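Visits > Collections > Harkwood Lock Museum

Reading time: 2 minutes

The Society's visit to the Harkwood Lock Museum took place in June 2026 and was attended by 20 members. The party was received by the curator, Rajeshwari Varghese.

The museum holds 149 padlocks and bicycle locks, most of them from the former Fallex works. Members were shown the pattern books, two salesman's display boards and a run of trade catalogues. Several of the catalogues lack their covers, and their dates remain uncertain.

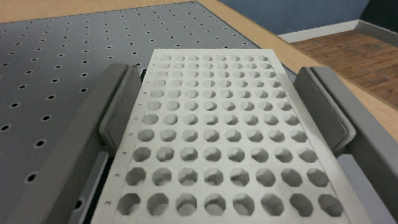
After lunch Dennis Tunstall spoke on key blanks and the numbering of early lever locks. He asked that any member owning a Fallex lock with a brass shackle — stamped or plain — send him a rubbing of the maker's mark. Wendy Dawber has since offered five pieces for comparison.

The museum shop sells reprints of the price lists. The reading room must be booked in advance, and bags are left at the desk.

Report by Kieran Horrocks

Contact the Visits Secretary | © Harkwood Lock Society | Back to top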